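Orkeo opens remote teaching programme for two-armed robots

Orkeo has begun a programme in which operators teach paired robot arms everyday handling tasks by remote control. Its first stage, led by Sơn Vũ, covers 43 tasks.

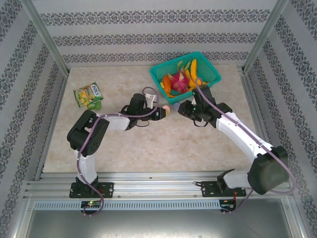 The two grippers face each other in front of a basket of toy fruit.

Each task is shown 200 times. "A patient operator makes a good teacher," said Spyros Stamatopoulos of Orkeo.

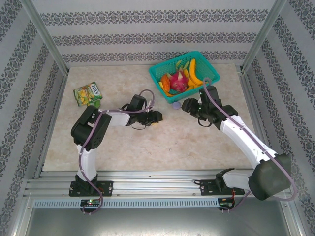
The second stage opens in September at Grillton.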